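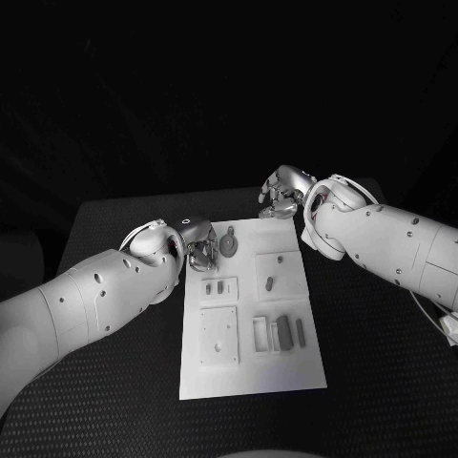

**Tristby fait évoluer sa gamme de revêtements minéraux pour plans de travail techniques**

*Communiqué de presse, mars*

Tristby met sur le marché Ullness, un revêtement minéral à liant silicate destiné aux plans de travail de laboratoires, d'ateliers et de salles d'enseignement. Le produit remplace la série Clululden, dont la fabrication cessera en juillet. Les commandes de Clululden enregistrées avant la fin du mois de juin seront honorées aux conditions en vigueur.

Ullness s'applique en deux couches sur support béton, fibrociment ou panneau dérivé du bois, après primaire. L'épaisseur totale du film sec est de 200 micromètres. Le délai de recouvrement entre couches est de 3 heures à température ambiante ; la mise en service légère intervient le lendemain. La formulation ne contient ni solvant aromatique ni plastifiant.

Par rapport à Clululden, la teneur en charges fines a été augmentée et la granulométrie resserrée. La surface obtenue est mate, ce qui limite les reflets sous éclairage direct. Le nettoyage courant se fait à l'eau additionnée d'un détergent neutre. Les acides concentrés et les tampons abrasifs restent déconseillés ; la fiche technique précise les durées de contact admissibles.

« La demande portait surtout sur la réparabilité », indique Štěpánka Vrabec, responsable de la formulation. « Un éclat se reprend localement, par ponçage fin puis application d'une couche de raccord. Il n'est pas nécessaire de déposer le plan. »

Le revêtement est produit sur le site d'Echevarría, où une ligne de dispersion a été mise en service à l'automne. Ľudovít Kováčik, directeur industriel, précise que la capacité de cette ligne couvre les volumes prévus pour les deux prochains exercices, sans recours à la sous-traitance. Les anciennes cuves de Clululden seront converties à la production du primaire.

Ullness est proposé en 33 teintes, dont une série de gris, en seaux de 5 et 20 kilogrammes. Le rendement théorique d'un seau de 20 kilogrammes est de 40 mètres carrés pour les deux couches, sur support lisse et préparé. Le primaire est vendu séparément.

Les applicateurs formés à Clululden conservent leur agrément, sous réserve de suivre un module complémentaire d'une demi-journée consacré à la préparation des supports et aux raccords. Les inscriptions se font auprès du service technique de Tristby.

**Documentation disponible sur demande :** fiche technique, fiche de données de sécurité, nuancier, guide de mise en œuvre.

**Contact presse :** service communication de Tristby, de 9 h à 17 h.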